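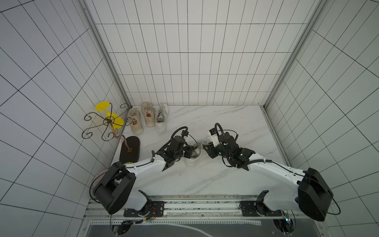
White rectangular tile with thin black grout lines on three walls

Dark grout with white wall tile in a mudroom, will I regret it?

Posted by Sneha Sisodia in Home > Floors and Tile

We are redoing the entry off our garage in Ornwood. It's a small room, 63 inches wide, with walls on three sides and a bench planned for the back. I want white rectangular tile on the walls up to the top of the bench hooks, and I like the look of black grout. The floor is going to be a light porcelain with a little gray veining, already bought, so that part is settled.

My husband thinks black grout will look busy in a small room and wants light gray. The man at the Tiwari showroom said black can stain white tile while you're putting it in and you never get it all off. The tile is glazed ceramic, the Woltel one with the straight edge. I have done one backsplash before and nothing else.

The room gets hard use. Five of us come in that way, two of them play soccer, and the lower part of the wall gets kicked and scuffed all winter.

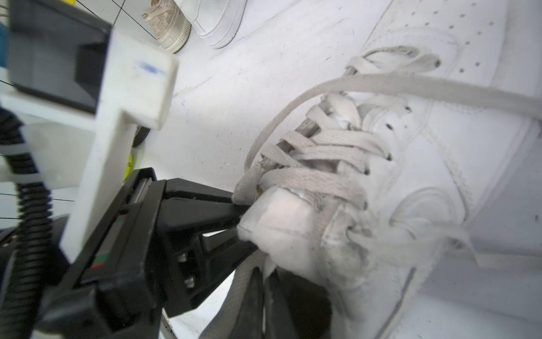
I would also like to know if sealing is needed on the walls or only on the floor, and how thin the joints can be. I was hoping for 1/16 inch. Budget for grout and sealer is $100, not counting tools.

tileguy_ret
Set tile for a living until my knees went.

Black is fine on glazed tile. The stain problem is mostly with unglazed tile, crackle glaze, and some natural stone. Do a test first. Take two spare tiles, glue them to a scrap of board, grout them, and wash them off the way you plan to wash the wall. Leave it overnight and look at it in daylight. If it comes clean you have your answer.

For 1/16 joints use unsanded grout. Sanded won't pack in properly at that width and you'll get pinholes, which show up in black much more than in gray. Check that your tile is consistent in size before you commit to 1/16. Lay a row out on the floor dry. Some of the cheaper ceramic runs a little large and small in the same box, and then 1/8 is easier on you.

Work a small area at a time. Change the rinse water often, more often than you think. Wring the sponge almost dry. Too much water is what makes dark grout cure blotchy, and then people blame the color. The haze comes off with a dry cloth later.

Don't grout the inside corners where the side walls meet the back wall, or the line where the wall meets the floor. Use a matching caulk there. Buy the caulk from the same company as the grout so the blacks match.

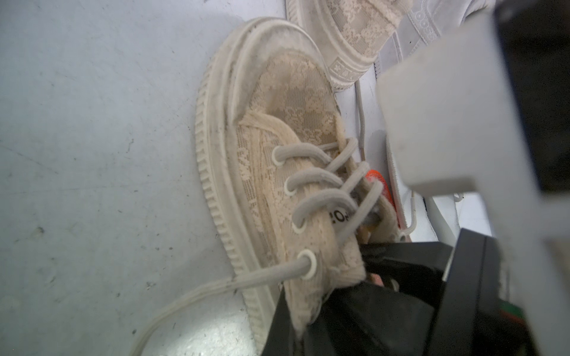 As for sealing, regular cement grout on the lower wall should get a penetrating sealer once it has cured. Higher up I wouldn't bother. The floor joints do need it, and will need it again, so put it on the calendar. Wipe the extra sealer off the tile face before it dries or it leaves streaks.

marlo_b
We have black grout in our mudroom and it's ok. It doesn't show mud. What it does show is dried salt and soap film, kind of a white dust, mostly in winter. I wipe it with plain water and a rag. We used Heketberg in charcoal, a shade lighter than true black, and I'd pick that again. I sealed nothing and so far so good but it has only been since June.

Pennywhistle4
Go with what you like. It's a small room so it is not going to cost much to change your mind. My sister did pink.

One thing though, crooked lines show a lot more with dark grout. If you have only done a backsplash, get a laser level. You can rent one. Ours was off by the time we got to the third wall and I look at it every time I take my shoes off.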